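The Last Pressing

The van from Stesero came at four in the afternoon, in December, when it was already getting dark over Stultusley and the shop had its one good lamp on. I had told everyone it would be the morning. My sister had taken the day off for it and gone home again at two, saying she would believe in the record when she could sit on it.

Well, you could have sat on it. There were 21 boxes, and the driver put them down just inside the door where the carpet is worst, had me sign his little screen and was away before I had found the scissors.
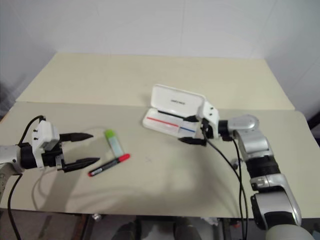

The long table against the wall.

I ought to say what it was. My father played the accordion in a dance band called Skovine for most of his life, and they made one record, a slow waltz with a polka on the back, and had 100 of them pressed. They sold them out of a suitcase at the interval. By the time I was old enough to want one they had all gone, to cousins and landladies and a man in the chip shop, and my father, who could be careless about anything he had finished with, hadn't kept his own. I grew up knowing the waltz only from him humming it while he shaved – and he always stopped at the same place, just before the turn, to do under his chin.

So when a copy came in with a house clearance, between two hymn collections and with tea on the sleeve, I stood in the back of the shop for quite a long time and let the phone ring.

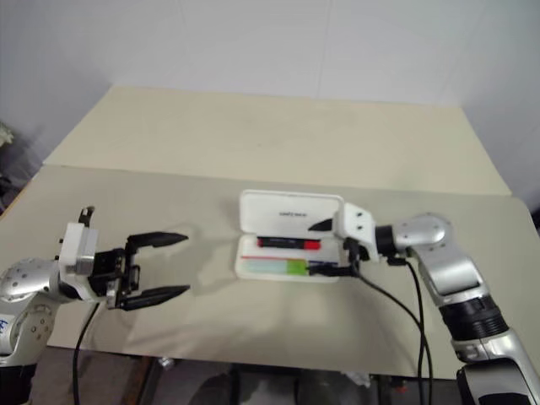

Side Two

The little label that agreed to put it out again was Mac Mathúna, which is a kitchen and a telephone as far as I could ever make out, and they were very kind about the scratches. They said 300 was the fewest the factory would do. I said I didn't know 300 people. They said nobody did, dear, and to send the money by the end of the month.

I had orders for 204 by the time the van came, and I still can't account for it. People wrote from places I had to look up. One woman had danced to Skovine at her own wedding and wanted four, and a spare in case of the grandchildren. Somebody sent a photograph of the band outside a hall in the rain, all of them squinting, my father with his collar up and the accordion buttoned inside his coat as though it were a baby.

I locked the door and turned the sign round, though it wasn't yet five, and slit the tape on the nearest box. They smelled lovely, new records do. 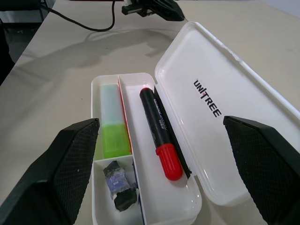
I put one on the shop player, which hums a bit, and sat down on the other boxes after all. The waltz began more quickly than I expected. He must have slowed it down over the years, or else the razor did. There was his left hand, a shade behind the drummer, and somebody laughing a long way from the microphone, and then it came up to the turn, where I had never been, and went round it and on into a part that was in another key altogether.

I played it again, and then I rang my sister, and held the receiver out towards the speaker without saying hello.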